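Flevurbridge Works – The Upper Workshop
Gallery

The Upper Workshop is the largest of the rooms managed by the Senent Trust at Flevurbridge. It is let by the half day to community groups, trade courses and small firms, and it has been in regular use since the building reopened in March.

The building was put up as a dye store for the Himia company and later passed to Aubert, a maker of upholstery cloth, which used the upper floor for cutting and finishing. When the Trust took over the lease, the floor had been divided by thin partitions. These were taken down in the first stage of the work, and the room was returned to its original length.

Repairs were carried out in 2 stages at a total cost of $4,000 for the upper floor. The first stage covered the partitions, the wiring and the stair rail. The second covered the heating and cooling, the cleaning of the walls and a new lock on the goods door. The Trust decided at an early point to keep the industrial character of the space – no plaster was to be added, and pipes were to remain on the surface where they could be reached for maintenance.

The room is approved for 30 persons seated or standing. Hirers who expect a larger group should ask about the ground floor hall, which is booked through the same office. Tables may be moved but must be returned to their places at the end of the session.

Ceiling, lighting and walls
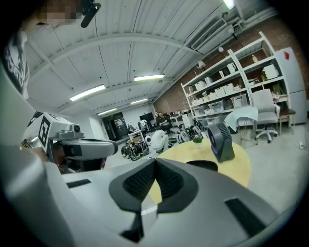 Lighting and ventilation were the main concerns raised by hirers in the first season. The ceiling remains open to view, with its white corrugated surface and structural beams, and rectangular fluorescent fixtures are mounted directly on it. The wall on the right is exposed red brick, with the air-conditioning unit set high up near the ceiling – hirers are asked not to hang banners or cables from the pipe beside it.

Controls for the lights are located inside the main door. Requests for a visit may be left at the Senent office on the ground floor, and 2 weeks' notice is required for all new bookings.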